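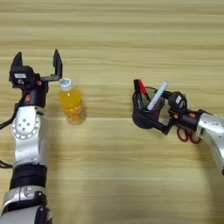
Lesto Civic Records Forum
Board: Campaign Finance and Disclosure
Thread: Andari Alliance declines to release its contributor schedule for the ferry plebiscite

clearwater_records
Posted October 19, 2019

I am writing to place on record the difficulty our residents' association has had in obtaining the contributor schedule of the Andari Alliance, which was registered as a third-party advertiser in the Jugah ferry plebiscite.

Under the municipal advertising by-law, a registered advertiser must file a statement of contributions and expenses after the close of voting. Every contributor of more than $200 is to be listed by name and municipality. The by-law further provides that the statement "shall be made available by the advertiser for inspection at its registered office during ordinary business hours".

We wrote to the Alliance by registered mail and received no reply. We then attended at the registered office, which is the mailing address of Zikel, the firm engaged to run the advertising. The person at reception informed us that Zikel held no records for the Alliance and that questions should be directed to the Alliance in writing. A second letter was sent that afternoon and has not been answered.

The clerk's office did provide the summary page on request. It states that there were 103 contributors and gives a single total. The schedule that should be attached to it is absent, and the clerk's covering note says only that the filing was "received as submitted".

I would welcome advice from members who have pursued an inspection request under this by-law. Our next general meeting is in November and we would like to have either the document or a written refusal before then.

harbour_ward_reader
Reply 1

Thank you for setting this out. I would suggest that two separate obligations are being run together here. The duty to file is owed to the clerk. The duty to permit inspection is owed to the public. The Alliance may be in breach of one and in compliance with the other.

From your account, the summary page gives a count of contributors but does not say how many gave more than $200. If none did, no names are required, and the schedule could lawfully be blank. I do not say this is likely. It is, however, the answer you should expect to receive, and your correspondence ought to anticipate it.

clearwater_records
Reply 2

That point is well taken, and we did consider it. The form has a box to be ticked where the schedule is nil. The box is not ticked.

The registered contribution ceiling is $3,000, and the Alliance's own newsletter thanked "several supporters who gave the full amount allowed". A copy of the newsletter is in our file. It is difficult to reconcile that sentence with a nil schedule.

tollgate
Reply 3

I must register some disagreement with the tone of the original post. The Alliance was opposed to the second terminal, as were a great many residents of Jugah, and it prevailed. Requests of this nature have a way of arriving only at the door of the side that won. Has your association made the same request of the advertisers on the other side?

Small contributors are entitled to some consideration. A person who gave $25 did not expect a stranger to attend at an office and ask for a list.

clearwater_records
Reply 4

We have made the same request of every registered advertiser in the plebiscite. The others complied, one of them by return email. Our association took no position on the terminal.

As to small contributors, we have not asked for their names, and the by-law would not entitle us to them.

tollgate
Reply 5

I accept the correction regarding the other advertisers, and I withdraw that part of my remarks. My concern about the newsletter stands. A line in a newsletter is promotional writing and should not be offered as evidence of what is in a filing.
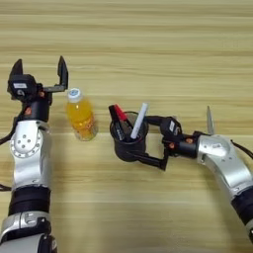
Orange drink and pen holder on the table, an arm on either side.

former_returning_officer
Reply 6

I administered advertiser filings under a similarly worded by-law in another municipality and offer the following for what assistance it may provide.

First, the clerk's phrase "received as submitted" has a particular use. It records that the document was date-stamped and that no review for completeness was undertaken. It should not be read as acceptance. You may write to the clerk and ask whether a completeness review has been carried out and, if it has, request a copy of any deficiency notice.

Second, your inspection request should name the section relied upon, identify the document by its form number, and propose two dates on which you are prepared to attend. A letter that simply asks for "financial records" is easily set aside as being too broad. I do not know how yours was worded.

Third, the address. Where an advertiser gives the office of an agent as its registered office, the agent's statement that it holds no records is not an answer to the request. The by-law fixes the place of inspection, and the advertiser chose that place when it registered. I would send the next letter to the Alliance and copy it to Zikel at the same address.

I would not recommend a further visit in the meantime.

harbour_ward_reader
Reply 7

I agree with the first and third points. On the second, I believe the member is applying a stricter standard than our by-law requires. The section refers to "a request by any person" and says nothing of form numbers or proposed dates. There is some risk in suggesting to residents that an informal request is defective. Advertisers read this board as well.

former_returning_officer
Reply 8

I did not say that an informal request would be defective. I said that it would be easily set aside, and my experience is that such requests are. Precision costs the applicant nothing and shortens any later argument before a compliance auditor.

clearwater_records
Reply 9

For completeness, our first letter did cite the section but did not give the form number. The second letter repeated the first. We will redraft along the lines proposed and will write separately to the clerk. I will post the text of both letters once they have been sent.

ledger_and_quill
Reply 10

May I ask what remedy is available if the new letter is also ignored? Our neighbourhood group had a comparable experience with a different advertiser and let the matter drop, as we understood that the only recourse was an application to the court.

former_returning_officer
Reply 11

An application to the court is one route. The other is a request for a compliance audit, which any elector may make in writing, stating the grounds for believing that a provision has been contravened. There is a filing deadline, and members should confirm it with the clerk directly and should not rely on a date given in this thread.

The audit request is confined to contributions and expenses. A refusal to permit inspection may not qualify on its own. A missing schedule, where the nil box is unticked, very probably would.
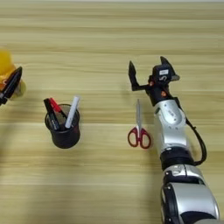

Tabletop, with the arm at right.

tollgate
Reply 12

I remain of the view that an audit would be disproportionate at this stage. The cost falls upon the ratepayers of Jugah and the vote will not be revisited. A telephone call to one of the Alliance's directors might well produce the page by the end of the week. Has that been attempted?

clearwater_records
Reply 13

It has not. The directors' telephone numbers do not appear on the registration, and we preferred to keep the exchange in writing. If the member is in a position to pass on a request, we would be grateful, and we would hold the audit application until a reply had been received, provided that the deadline permits.

tollgate
Reply 14

I am acquainted with one of the directors and will forward a link to this thread. I can give no undertaking as to the response.

Lesto Forum Moderation
Reply 15

Members are reminded that copies of filings posted to this board must have residential street addresses removed. The municipality of a contributor may remain. The thread will stay open pending the letters referred to in Reply 9.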